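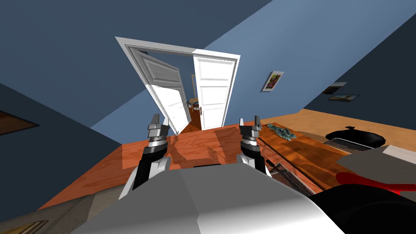

Flemlow Rooms
Data card, version 8
Last update: Wednesday, July 2, 2025

Summary

Flemlow Rooms is a set of simulated demonstrations for a two-armed robot that works in a home. All episodes were made by a person who drives the robot by teleoperation inside a simulator. No real kitchen and no real robot was used. The data is meant for training policies that take camera pictures and joint positions as input and give arm commands as output.

The set has two parts. Dagdag is the table part: the robot stands at a table with household things on it, and the operator must pick, move or put away one of them. Uter is the doorway part: the robot is near a door or between two panels, and the arms must reach or pass without hitting the sides. Both parts use the same robot model and the same house models, so they can be mixed in one training run.

What is in an episode

Each episode is one folder. It holds the video from each camera, a table with the joint positions and gripper openings for every step, the operator commands, and a short text with the task in plain words. The text was written before the recording and was not changed after it. If the operator did something different from the text, the episode has the flag "off_task" and stays in the set. Please filter it yourself if you do not want it.

The commands and the measured positions are saved separately. In the first versions we saved only the measured positions, and two users told us that their policies became slow near contact. If you have an older copy, please download again.

Cameras

The body camera looks forward over the robot's own body. It has some random tilt, chosen once per episode, and in many episodes the horizon is far from level. We did this on purpose, so a policy does not depend on one exact mounting. The tilt angle is written in the episode file. We do not rotate the video back, and we ask you not to do it before you compare your numbers with ours.
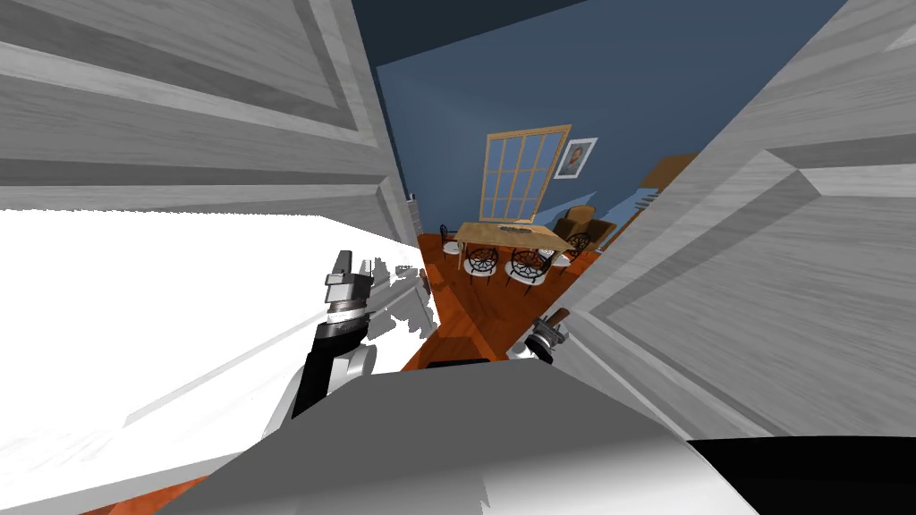

Because the camera sits so close to the arms, the grippers hide a part of the view in most episodes of Uter. A model which sees only one picture at a time will have difficulty there. Our baseline, Brirketti, takes the last 8 pictures and does better on the doorway tasks than our single-picture version — but on Dagdag we found no clear difference between the two.

How the data was collected

Operators used two hand controllers and a screen. Every operator did 60 practice episodes first, and these are not included. A recording session had 26 episodes at most, then a break. When we allowed longer sessions, the movements near the end were less careful, and we removed those recordings in June.

At the start of each episode the simulator chooses the house, the place of the robot, the objects and the light. We rejected starts in which an arm was already inside a wall or a piece of furniture. The check uses the simple collision shapes and misses thin things, for example wire racks and door handles.

Known problems

Cloth is simulated in a simple way. It can look correct and still move too stiffly when the gripper pulls it.

Surfaces very near to the camera may show a rough, stepped border where they meet the arm. It comes from the renderer and we could not remove it fully.

In nearly 10 percent of the Dagdag episodes the gripper opening has a delay of one step against the video. They carry the flag "grip_lag".

The houses all come from one collection. Walls, doors and chairs repeat often, so please split by house and not by episode when you make a test set. The file splits.txt does this already.

Use

The data may be used for research and teaching. We do not recommend to run a policy trained only on this set on a real robot near people. If you find a broken episode, open an issue with the folder name and the step number.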